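Lemuletti Progress Report: The Grip Fault, and Where It Leaves Us
2020-09-11
By Revathi Iyengar
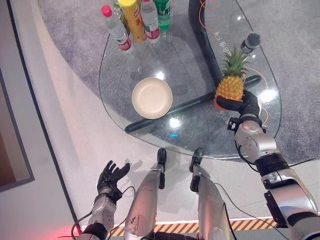 I promised you a report with real numbers in it this time, so let me get the uncomfortable part over with. We lost most of a month to a fault in the right hand. The hand was closing harder than it was told to, at moments we couldn't predict, and until we understood why, I wasn't willing to let anybody stand within reach of the robot. You'll see that in the schedule and you'll see it in the budget, and I'd like to walk you through both.

For anyone at Namboodiri who is new to the file: Lemuletti is our tabletop handling project, the one your office has funded since March. The robot picks things up off a table and puts them where they belong. The table is glass on purpose. Glass gives the depth sensing a miserable time (you look for a surface and you get carpet, or a ceiling light), and people have glass tables at home, so we figured we'd better suffer early. That part has gone better than I expected and I'll come back to it.

What happened

We were in the middle of the fruit runs. The plan was 100 picks with the right hand, pineapple to bowl, with the left hand open and waiting in case we wanted to try a handover. Pineapples are a wonderful test object and I will defend them to anyone. They're heavy for their size, the skin is rough, and the leaves get in the way of every camera angle you'd like to have. The fingers have to come in low around the body and curl under.

On one of those picks the hand closed normally, lifted normally, and then squeezed again on its own. No command had gone out. I was watching the log scroll and it was perfectly calm, and meanwhile there was juice running down the wrist. Sreekumar hit the stop. The arm held its position as it's supposed to, the fingers stayed shut, and we had to release them by hand with the power off, which took a lot longer than I liked.

The pineapple was a total loss. The table was fine. Nobody was hurt, and nobody was inside the striped line at the time. I want to be plain that the second of those facts is the reason for the first. An hour earlier I had been leaning over the table myself, moving the bowl, with the arm live. I'd gotten into the habit of it. I've gotten out of the habit.

We filed it as a safety incident the same afternoon and stopped all powered work on the right side.

What we thought it was

My first guess was software, mostly because I had changed the grip controller that week and felt guilty. We rolled it back. The fault showed up again with the arm fixed and the hand closing on a foam block. We rolled back further. Same thing. I spent four days reading my own code and found two bugs, neither of which had anything to do with it. They're fixed now, so I suppose that's progress.

Then we blamed the fingertip sensors. We swapped the whole set with the spares from Jitton, ran overnight, and came in to a very flat foam block.

What it was

A cable. I know, I know. The right arm has its cables running along the outside, and the one that carries the force readings back from the hand passes close to the wrist module. When the arm reaches across the body and the wrist turns over, that cable pulls tight against the housing. Over enough repetitions the insulation had worn, and the reading would drop to zero for an instant. The controller saw zero force, decided it had lost its grip, and did exactly what I had taught it to do, namely squeeze harder. The log looked calm because it only recorded commands leaving the main computer. The extra squeeze was decided down in the hand's own board and never got written anywhere I was looking.

Sreekumar found it by holding the cable between two fingers and bending it while I read the raw values out loud. It took him ten minutes once we'd thought to do it. He would like it noted that he suggested this in the first week. It's noted!

So there were really three faults stacked up, and I own two of them. The cable wore through. The controller treated a missing reading as a slipping object. And the log didn't cover the part of the system that was misbehaving.

What we changed

The cable has been replaced and rerouted with more slack through the wrist. We cycled the joint 2000 times over its full range with the new routing and checked the insulation afterward under a magnifier. No wear that either of us could find. I still don't love having cables on the outside, and I've asked for a quote on a sleeve.

The hand now has a ceiling on grip force that lives in its own board and can't be overridden from above. It will drop a pineapple before it crushes one. We argued over that, since dropping things on glass isn't great either, but I'd much sooner buy a new tabletop than explain a broken finger to you.

A zero reading no longer counts as a slip. If the force signal goes missing, the hand holds where it is, the arm stops, and a person has to clear it. We pulled the connector deliberately during a hold, over and over, 100 times in all, and it stopped every time.

The hand board writes its own log now. It's ugly and it fills up the disk, and I'm keeping it.

Release with the power off was too slow, as I said. If that had been someone's hand in there, slow would have been a serious problem. There's a manual release procedure now, printed and kept by the stop button, and both of us have practiced it. I am still not satisfied with it. The honest position is that this item is open.

And nobody reaches over the table with the arm live. That includes me.

Where the work stands

Fruit runs are going again. Since the repair we've done 224 picks on the right hand with no unexpected closing. We have had drops. Most of them came from the approach, with the fingers catching in the leaves before they get down around the body, and that's the ordinary sort of failure I'm happy to have. I'm working on a lower approach path.

The glass is the good news. The arm is finding the tabletop height reliably, even with the ceiling lights bouncing off it, and the dark frame underneath has stopped fooling it into thinking there's an object there. In the spring it used to try to pick up the support bar. I miss that a little.

Bottles haven't started. They were supposed to be finished by now. Clear plastic on clear glass is the hardest thing on our list, and I don't want to rush it on a hand I've only just begun to trust again. Handover to the left hand is also on hold until the left side gets the same cable and the same force ceiling. The parts are here, the hours aren't.

Sudden, our planning software, came through all this untouched, for the simple reason that we weren't using it. It needs a week of attention before it will talk to the new hand board.

Money

The spare sensors we didn't need have gone back on the shelf and will count against next period's parts. The replacement cable was cheap. The real cost was our time, and I can't see a way to make it up without cutting something. My suggestion is to cut the soft fabric tasks, which none of us were looking forward to, and keep bottles and handover. If you'd prefer we keep fabric and move the end date, tell me soon, please — it changes what I order.

What I need from you

A decision on fabric versus the end date. Approval for the cable sleeve once the quote arrives. And, if someone over there knows a person who has designed a quick mechanical release for a hand like this, an introduction. I'd buy them lunch.

Revathi

Comments

Fine with dropping fabric from my side. Will confirm after I've talked to the others. Did the worn cable get kept? We'd like a photo of it for the incident record.

Kept, bagged and labeled. I'll send the photo over. — Sreekumar

Was the left hand ever showing the same dropouts, or is the cable swap there just precaution?

Precaution. It's the same routing, but that side has done far fewer cycles and the readings look clean. We're still not running it until it's done. — Revathi

Please add the release time with power off to the next report, before and after the new procedure. That's the number I'll be asked for.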